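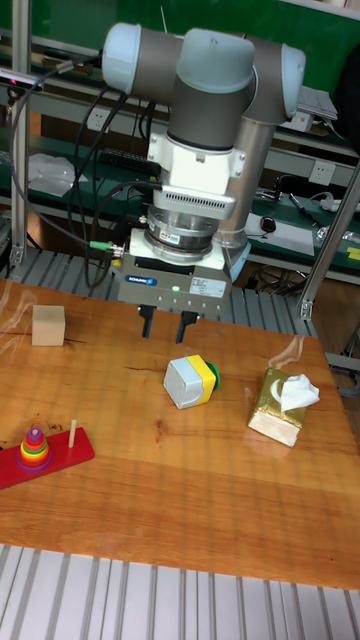 February 2023
Posted by Hiba Rizk

I have been meaning to oil the table since we moved to Lellville, and this was the month I finally cleared it off and had a proper look. It's a timber top, a warm orange-brown with dark knots in it, and it was the main reason I didn't want to buy a new one. We left the wall behind it dark green. Bilal wanted white, but I think the colour of the wood would look washed out against white. The gold tissue box lives on the table all year because of my hay fever, and I've stopped pretending it's going anywhere else.

The oil cost $119 for the tin, which is more than I wanted to pay. I put on two thin coats with an old T-shirt and left each one for six hours before wiping back. The tin says four, but it was humid and I didn't trust it. The knots drink up more than the rest, so go over those again while you've still got oil on the rag. Lay the rag flat outside to dry afterwards. Don't scrunch it up in the bin, as oily rags can catch fire.

Toys are the other problem. There's a small wooden cube and a block with a yellow band and a green knob that get put away every night and are back on the table by breakfast. I used to worry about scratches. Now I put a tea towel down if there's going to be any banging, and otherwise leave it.

I'll do the underside next, once I've found somewhere to stand the thing on its end.

Recent posts
Rehanging the laundry door
Bilal Hourani's lemon pickle
What we kept from the Rudach flat
Curtains, second attempt

Search this blog
Enter keyword
Go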